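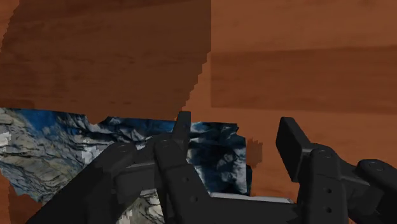

Issue 673, page 50

Low mintage, high nonsense
by Arsalan Cheema

Quick one this month, I have a table to pack for and the boxes are still upstairs.

Limited to 1000 pieces. You've seen the line. Everybody who gets the Kodetus catalog has seen it, it's on every second page. Silver, one ounce, antique finish, high relief, 1000 pieces worldwide, hurry. And people do hurry. I did. I own four of the things and I couldn't tell you the order they came out in.

My complaint is simple. A mintage number used to tell you something. A branch mint had a bad year, or the dies broke, or the metal went somewhere else, and a small number of coins got out the door. Then most of those got spent. Worn down, melted, lost in a field. What was left was scarce and somebody had wanted it for a reason. Now the number is picked in a meeting before the design is even finished.

Take the Ninarura animals. Nice enough coins, the first one was lovely in fact, I gave one as a wedding present. Then came the gilded version. Then the black version with the colored eye. Then the two ounce, the five ounce, the "reverse" whatever. Same turtle! Each one limited to 1000, so how many turtles is that? The box doesn't say. The certificate doesn't say either. The certificate says yours is number 527, in gold ink, and we're all supposed to feel lucky.

Who wants number 527. Serious question. Number one, fine, I get it, somebody's birth year maybe.

And legal tender of Trokitau, sure. Face value two dollars. I'd bet lunch that no shop there has ever seen one. I don't mind the face value thing as much as some readers do (your letters on this were long, thank you, please write shorter). It's an old arrangement and small issuers have to earn somehow. But don't print "legal tender" bigger than the silver weight.

The usual answer is that nobody's forced to buy. True. Also the usual answer from people holding stock. What bothers me is the beginner who comes to a show with a shoebox of these, paid triple melt for every one, and gets offered melt minus a bit. I've had to make that offer. Last July I had to make it twice in one afternoon, and the second fellow just closed the lid and left. He won't be back, would you?

Meanwhile a decent circulated silver dollar sits in my case for less money, with an actual life behind it, and people walk past becuase it hasn't got a box.

What I'd like. Print the total for the design, all finishes, all sizes, on the same certificate. One line. Cherkaoui already does this on their medals and it hasn't hurt them any, the last set was gone before my order form arrived. If Kodetus did it I'd say so here, in large type, and probly buy a fifth one.

Until then buy the coin if you like looking at it. Ignore the number. And keep the receipt somewhere your family can find it, they'll need to know what you paid before anybody tells them what it's worth.

Letters to the usual address.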